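**Kettlebell swings: how high should the bell go?**

*Training floor > Technique*

---

**ignacio_s** wrote:

I've been swinging for 5 months, mostly at home, and last Saturday I went to an open session at the Clumska gym to get my form looked at. The coach on duty told me I was swinging too high. I bring the bell up to eye level. She wanted it at chest height and no higher. Two other people in the same session were going all the way overhead and she didn't say a word to them.

I use a 16 kg for sets of 15, three times a week. My back feels fine. My forearms get tired before anything else does. I'm 41, desk job, used to run.

So which is it? Chest, eyes or overhead?

---

**bmontecinos** wrote:

Chest height. The swing is a hip hinge. Your hips throw the bell and your arms are just along for the ride. When the bell goes past your chest, most people are lifting it with their shoulders and they don't notice.

Forearms giving out first usually means you're squeezing the handle too hard, and that often goes with pulling the bell up at the top. Try a set with a looser grip and let it float where it wants to float. With a 16 I'd guess it stops at your sternum.

---

**nelida.jara** wrote:

I don't agree that chest height is a rule. It's a habit of one style of teaching. The overhead version is a different exercise with a different purpose, and the two people in your session were probably doing it on purpose as part of a conditioning piece. I've done overhead swings for years with no trouble.

What matters is whether you can get your arms overhead without arching your low back. Stand with your back against a wall, ribs down, and raise both arms. If your thumbs touch the wall and your back stays put, you have the range. If your ribs pop up, stay at chest height until that improves.

---

**bmontecinos** wrote:

> It's a habit of one style of teaching.

Sure, but he asked about a swing, and he's been at it 5 months on his own. I wouldn't give him the overhead one yet. Most people I see at the Zornberg sessions fail that wall test and then do overhead swings anyway.

---

**nelida.jara** wrote:

Then coach them on the wall test. The exercise isn't the problem.

---

**ignacio_s** wrote:

Did the wall test in the hallway. My left thumb touches and the right one stops short, maybe a hand's width away. Ribs come up if I force it. So I'll leave overhead alone.

I also tried the looser grip this morning before work. The bell stopped lower, somewhere between belly and chest. It felt lazy. Is that normal?
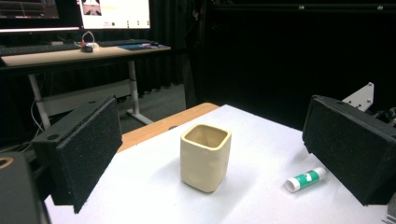

Should I go up in weight if the 16 only floats to my belly?

Get the snap sorted out first. Spend two weeks on sets of 8 with the 16, standing up hard and squeezing at the top, and move to a 20 once every rep reaches your chest with loose arms. That's the answer I got from Elba, who runs the morning class, so I'm posting it for anyone with the same question.

---

**elba_c** wrote:

That's me. One thing to add. When I said stand up hard, I meant legs and glutes, and then stop. Don't lean back at the finish. A lot of men with desk jobs finish the rep by pushing their belly forward and leaning behind the heels. You should look like a plank that happens to be standing up. If someone took a side photo at the top of the swing, ear, shoulder, hip and ankle would be on one line.

On the way down, wait. Let the bell almost reach you before you fold. If you hinge early, the bell goes low, down by the knees, and that's where backs get sore. Keep it high in the triangle between your thighs.

---

**eulalia.it** wrote:

Following this because I have the opposite problem. My bell goes too high without me doing anything. I'm on an 8 kg and it flies up over my head if I use my hips properly. My sister gave it to me and it's the only one I own.

---

**elba_c** wrote:

Too light. It's a good problem. For most women who have been training at all, 8 kg is a pressing weight. Try a 12 for swings. If you can't get one right now, do the 8 one-handed and pull it back down from chest height on purpose. It takes some practice but it gives you something to work against.

---

**bmontecinos** wrote:

Agree on the 12. Check the handle before you buy. I had a Sarkar with a seam along the underside of the handle and it tore my hands up until I took sandpaper to it. The Drustska ones have a smoother handle but a narrow window, so if you have big hands two-handed swings are tight.

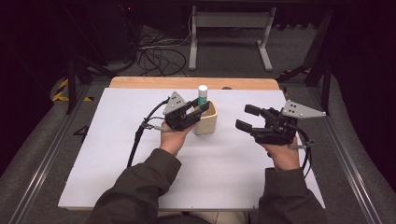

With either one, skip the gloves. They bunch up in the palm and you end up gripping harder, and that brings you back to the forearm trouble from the first post. A little chalk is enough. File down calluses after a shower, when the skin is soft, and keep them level with the rest of your palm so there's nothing for the handle to catch on.

---

**nelida.jara** wrote:

I wear thin gloves in winter because my garage is freezing and cold iron is miserable. No forearm trouble. But I agree that thick padded ones are useless.

---

**ignacio_s** wrote:

Update after a week of sets of 8. Bell is reaching the bottom of my chest on most reps. Forearms are much better. My glutes were sore for the first time since I started, and I guess that tells me what I was doing before.

My log says 2,606 swings since I began, so that's a lot of practice at the wrong thing.

---

**elba_c** wrote:

You didn't waste them. You have the conditioning and the hinge was already there. Bring the 16 in when you come next and I'll watch a few sets from the side.

---

**nelida.jara** wrote:

And work on that right shoulder. Hang from a bar for 20 seconds after each session, feet on the floor at first so you can control how much weight goes through it. Try the wall test again in December.

---

**eulalia.it** wrote:

Ordered a 12. Went with the Drustska, my hands are small. Will report back.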